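Mokport Accord on Coastal Emissions

The Mokport Accord is a climate agreement between coastal towns, named for the port where the talks were held, and I've been keeping this entry going for a while now, so forgive me if I get carried away (I love this stuff!). It came out of a round of talks in April, when delegates from Laldale, Wavov and a handful of smaller harbors sat down to agree on cutting what their ports put into the air.

The main promise is a 70 percent cut in emissions from docked ships, with the money coming out of a shared fund. Laldale wanted 100 percent and held out for it until well past 2 a.m. on the last night. I still think they were right, but the smaller harbors couldn't see how to pay for the shore power hookups, and the number came down. There are 7 articles in the final text, and Article 4, on who reports what to whom, is the one people still argue over. 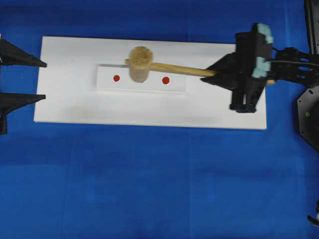

Xiaoqing Dai wrote in to say that I'm too easy on Article 4, that it lets a town report its own figures with no outside check for the first two years, and that Laldale only signed after getting a side letter on inspections. Fair point, and I've added the side letter to the reading list.

Roughly 300 people attended, if you include the observers, who got to speak but not vote. Lucian Bucur chaired the drafting group and later put out his notes, which are long and a bit grumpy and very much worth your time. The so-called Dai amendment, on ferries, was dropped on the final morning and is supposed to come back at the next meeting in Wavov. Ferries are a big deal there, so I'd expect a fight!

See also: Wavov ferry rules; Laldale side letter; shore power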